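Shared Workshops Deserve a Permanent Place in Town Budgets

The public library is an accepted duty of local government. Few residents of Lornstead would question paying for books that they may never borrow, and the council has long treated the matter as settled. The shared workshop on Cruickshank Street enjoys no such standing. It is funded through short grants, reviewed every February, and each review brings the same doubt about whether a town should be in the business of lending out benches and tools.

It is the position of this column that the doubt should be put to rest. A workshop open to all residents is a public service in the same sense as a reading room, and it should be paid for in the same way, from the main budget and on terms of at least four years.

The usual objection is one of cost. Equipment wears out, insurance must be paid, and a supervisor must be present during opening hours. These are fair points. They apply equally to swimming pools, which the council has maintained through far leaner times than these. The expense of a workshop is also easier to control than it first appears, provided that purchases are planned over several years. Under the present arrangement they are made in a hurry at the end of a grant period, when money must be spent or returned.

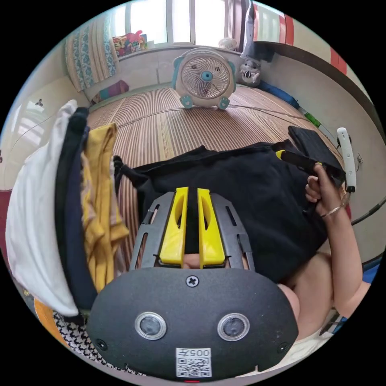
Mitali Debnath wrote to this column that the comparison with libraries goes too far, that a book can be read by anyone while a lathe serves only those with the time and confidence to learn it, and that the council should first extend the evening hours of the two branch libraries.

The letter raises a real concern. Confidence is unevenly shared, and a service used mainly by people who already possess skill would be hard to defend. The answer lies in instruction. The town of Lestby attached a free introductory course to its workshop and opened the room until 11 in the evening for residents who work late shifts. Lornstead has been offered a similar plan, drafted by Shafiq Matubbar, and has twice deferred it for want of secure funding.

Extended library hours are also worth having. The council should not be asked to choose between the two on the basis of a grant calendar set elsewhere. Both belong in the main budget, where they can be weighed openly against roads, parks and the other ordinary needs of the town. The draft budget remains open for public comment through the end of the month, and residents who use the workshop are urged to submit their views in writing to the clerk.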